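Hudlow Home Forum > Floors and Cleaning > Flat mop leaves haze on chevron floor

mate_fodor
Moved into the new flat in May and I still can't get the bedroom floor to look right. It's a narrow room with light tan chevron flooring, bed along the left side. The letting papers call the floor "Tveit, sand" and say nothing else useful. I use a flat mop with an extending pole and warm water with a splash of Ditska floor soap. Every time I finish there are dull areas and darker streaks, and the marks that bother me most, the long one towards the far wall and the squiggly ones nearer the bed, are still to be dealt with.

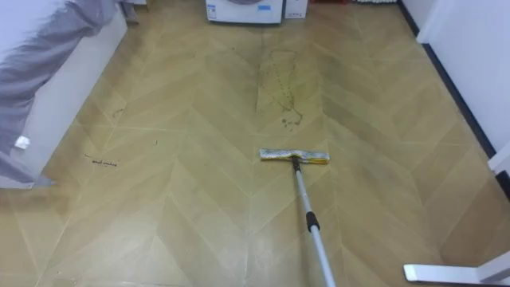
I've been doing the whole room in one go, starting at the far wall and backing out to the door. One bucket, one pad. The soap bottle says 20 ml to a bucket and I probably put in more than that. Should I be using something stronger, or less of it?

norbertk
Less. Much less. Most haze on a hard floor is soap that never got picked up again. Do it twice with plain water, changing the water in between, and see what you've got left. Don't buy anything until you've done that.

eulalia_medina
Agree about the soap, but I'd look at the pad first. If it's gone grey and has that yellow tinge it has probably had its day. You wash the floor with whatever is already in the pad. Mine go in at 60 with no softener, and softener is a common cause of smearing too.

norbertk
60 ruins the backing on some of them. Check the label.

eulalia_medina
Mine have had years of it and the backing is fine.

svatopluk_b
For the long mark, don't use the mop at all. Lay a damp cloth on it for ten minutes, then wipe along the plank. If the edge of the mark is speckly it could be something dried on, and scrubbing it with a flat mop just drags it about. The same goes for the squiggles. If they're dried residue, a plastic scraper held nearly flat will lift them — go gently at the seams.

mate_fodor
Thanks all. Pad is the one that came with the mop, so no argument there, it's dingy. I have ordered two new ones. Svatopluk, is the wet cloth safe? I don't know if it's laminate or vinyl and I don't want the joints to swell.

svatopluk_b
Damp, wrung right out. If it's laminate, five minutes and then dry it. If it's vinyl you have nothing to worry about.

norbertk
I wouldn't leave a wet cloth on laminate for any time at all. Wipe, dry, repeat. It takes longer but you won't be replacing planks.

mate_fodor
Going with wipe and dry. One other thing, which way should I be pushing the mop on a chevron? The planks point up the room, so whichever way I go I'm crossing the seams at an angle. I've been holding the head flat across the room and pulling it towards me in straight lines. A few of the seams look smeared, and the pale part in the middle shows everything when the light is on it.
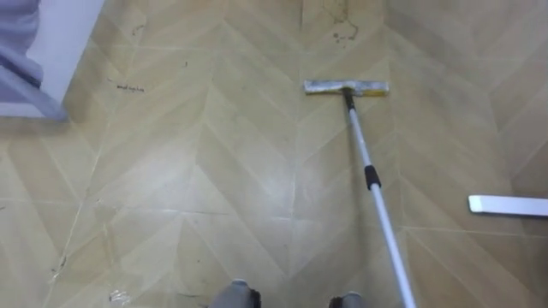
Jui-lin Sin thinks the direction hardly matters on a V pattern, as long as each pass overlaps the last and the pad is nearly dry by the end. Her own hall is chevron and she does it in short lengths, drying each one with an old towel before starting the next.

eulalia_medina
The towel is a good tip. I'd still finish with passes towards the window, as the streaks show less that way.

norbertk
Check the collar on the pole as well. If it slips you end up pressing harder on one side of the head and you get a wet stripe down that side.

mate_fodor
Collar is tight. Will do plain water tomorrow with a new pad if they come, short lengths, towel after. I'll report back on the long mark.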